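Renovação do contrato de arrendamento de um espaço comercial: prazo de aviso
Secção: Arrendamento e condomínio

Ruxandra Munteanu
Exmos. Senhores, a sociedade Medrano arrenda há nove anos um espaço em Urkholm, com renda mensal de 1.856 euros. O senhorio comunicou verbalmente que não pretende renovar o contrato. Solicita-se esclarecimento sobre a validade desta comunicação.
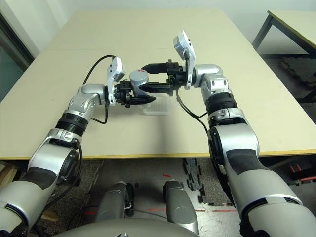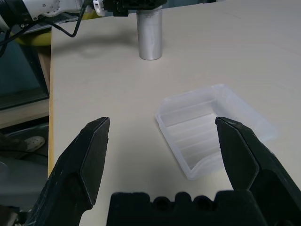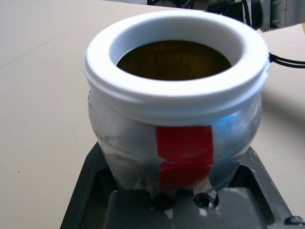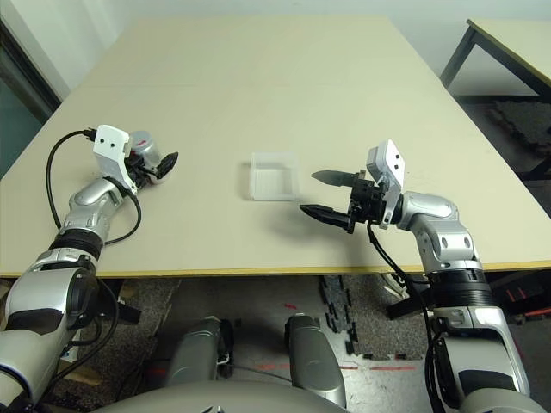

Respostas da comunidade

Velimir Dimitrov
A oposição à renovação deve, em regra, ser comunicada por escrito, mediante carta registada com aviso de receção. Recomenda-se a leitura da cláusula relativa ao prazo e a conservação de toda a correspondência.

Vitalii Melnychuk
Aconteceu o mesmo à Gurkwood. A carta chegou cerca de dois meses depois da conversa.

Sorin Kovačević
Subscreve-se a primeira resposta. Convém ainda confirmar em que data termina o prazo em curso, antes de responder ao senhorio.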